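Short Fiction / Domestic

16 October 2026
By Socorro Cuadros

Condition Report

The tenancy agreement for the Drandora flat ran to 59 pages. Schedule 7 dealt with surfaces. Patricio Tejada read it standing up, there being no chairs, and then read it again with a pencil.

A surface was defined as any plane of the premises capable of bearing a mark. A mark was defined as any departure from uniform colour visible to an unaided eye at arm's length. The outgoing tenant was liable for marks not present at entry. The incoming tenant had until close of business to lodge a list of those that were. Anything not on the list became his.

He had brought a torch, a steel rule and a soft brush. He had also brought the contents of one carton, which his sister had packed for him under the heading KITCHEN. She had two children under five and a loose idea of categories. He set out a light blue plate and a yellow toy corn cob on the white table and looked at them for a while.
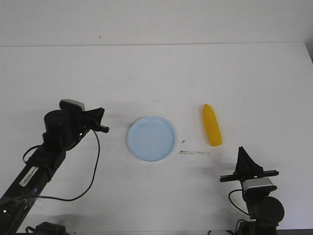 Vol. 12, No. 2

The table was a fixture and therefore a surface. It met the wall along a straight join, and the wall was white as well. Patricio wrote "Table, white, flat" and "Wall, white, plain" and ruled a line under both.

The agent, a firm called Skernent, supplied a form for the purpose. It had four columns: location, dimension, colour, probable cause. The fourth was marked optional. In his working life Patricio had assessed hail damage to vehicles, and he had never left a cause blank. A dent without a cause was a dent that came back in May with a solicitor attached.

He began at the left and worked right in overlapping strips, each the width of the rule. The method was slow. The first strip yielded nothing, and he recorded it as nothing, with the time. The second was the same. By the fourth he had started to doubt the torch and changed its batteries.
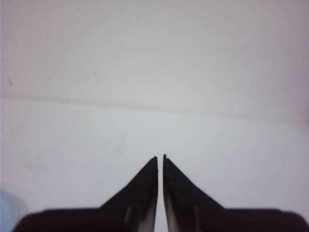 Photo: Rurnesus Tenancy Archive

The difficulty with a pale surface is one of reference. On the bonnet of a car there is always a reflection to work from, a fence or a cloud, and the dent declares itself where the fence bends. A matte wall offers no fence. Patricio found that if he looked for longer than a minute he began to supply marks of his own. He closed his eyes between readings and counted to seven.

He rang the previous tenant, whose number was on the handover sheet. Her name was Dijkstra. She answered on the second ring and knew at once what he was calling about.

"Have you got to the panel?" she said.

"I'm on the table."

"Do the panel while you've still got daylight. There's a dark one just above the join. It was there when I came."

"Was it on your list?"

"Everything was on my list. I had 1,106 entries."

He asked how long she had lived there. She said two years, and that she had lodged the last of them in her second week, under an extension.

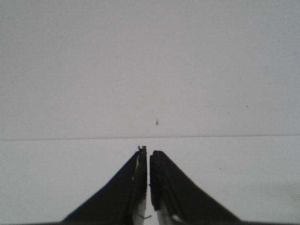 Entry 1: small dark mark above the join, taller than wide.

The mark was where she had said. He lowered himself until his eye was level with it. It had a looped, broken outline, and he took it for a chip, then for a scuff. Under probable cause he wrote "chip or scuff", which described the thing and left the cause alone, and he was annoyed by how readily he had done it.

To the right and a little higher was a round dot, almost black. Entry 2. A faint scratch lay to the left of it, running level. Entry 3. He had the rhythm of it then. There were pale scuffs below the dot, barely there, and he spent a quarter of an hour deciding whether they were one entry or several. The schedule was silent on grouping.

The light moved off the panel in the middle of the afternoon. He put the torch in his pocket and went back to the table.
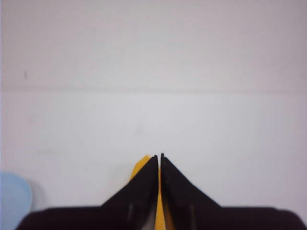
Dijkstra rang him at four. She wanted to know whether he had grouped the scuffs.

"Separately," he said.

"Good. They'll try to merge them." He could hear a kettle at her end. "What's your new place like?" he asked, then corrected himself. "Yours, I mean. The one you've gone to."

"Brick," she said. "Unpainted, all of it. I haven't written anything down since I moved in."

He thanked her and asked whether she would be willing to sign as a witness to prior condition. She said she would if he posted it. Then he took up the brush, turned to a fresh form and wrote the time at the top.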